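4.3 Puesta en marcha de la cafetera Daston en la cocina común

Antes de empezar, lea este apartado entero una vez. El aparato se entrega sin agua y con el molinillo bloqueado para el transporte.

1. Retire las dos cintas rojas del depósito y guarde la llave Ravn que viene dentro.
2. Lave el depósito con agua tibia, sin jabón, y llénelo hasta la marca superior.
3. Enchufe el aparato directamente a la pared. No se permite usar una regleta.

Nota: el filtro de agua lleva la referencia 2267. El filtro antiguo, 678, entra en el hueco pero no cierra bien.

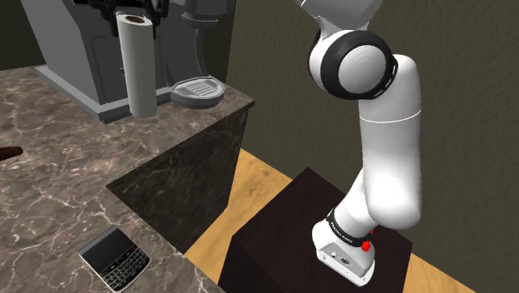 La cafetera necesita espacio libre delante, para que la bandeja de goteo pueda salir completa. Compruebe también que la tapa del depósito se abre sin tocar el armario. Un rollo alto puesto de pie delante de la máquina, o un teléfono dejado sobre la encimera, se deben apartar antes del paso 4, porque el primer enjuague salpica bastante. Después pueden volver a su sitio.

4. Ponga un recipiente de un litro bajo la salida y pulse Enjuague. El ciclo dura 137 segundos.
5. Vacíe el recipiente y repita el ciclo una vez más.

Precaución: durante el enjuague sale vapor. No ponga la mano bajo la salida, tampoco si la máquina parece parada.
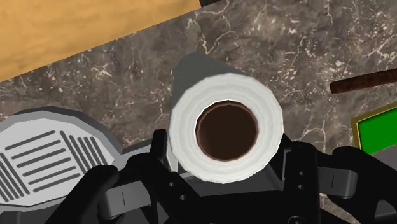 Las gotas que caen fuera de la bandeja se secan enseguida, sobre todo las del descalcificador Bavero, que es ácido y deja manchas mates en la piedra. En una encimera de dibujo marmolado, con vetas claras sobre gris y marrón, una mancha así se ve tarde - pase un paño húmedo aunque no note nada. No use esponjas abrasivas.

6. Mida la dureza del agua con una tira Testix e introduzca el valor en el menú Agua.
7. Quite el bloqueo del molinillo con la llave, llene el café en grano y prepare dos tazas de prueba. Estas no se beben. 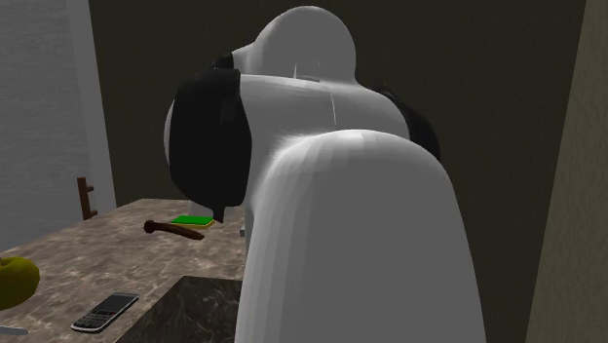 Equipo de Servicios Internos - Cocinas y salas comunes

Si en la pantalla queda encendido el símbolo de la gota, saque el depósito, espere dos minutos y colóquelo de nuevo. Si sigue encendido, apague el aparato y avise a Sigrún Mogensen. Las tiras y los filtros se piden a Behrouz Hashemi; en agosto, a Angelica Aquino.

Versión revisada: 6 de julio de 2018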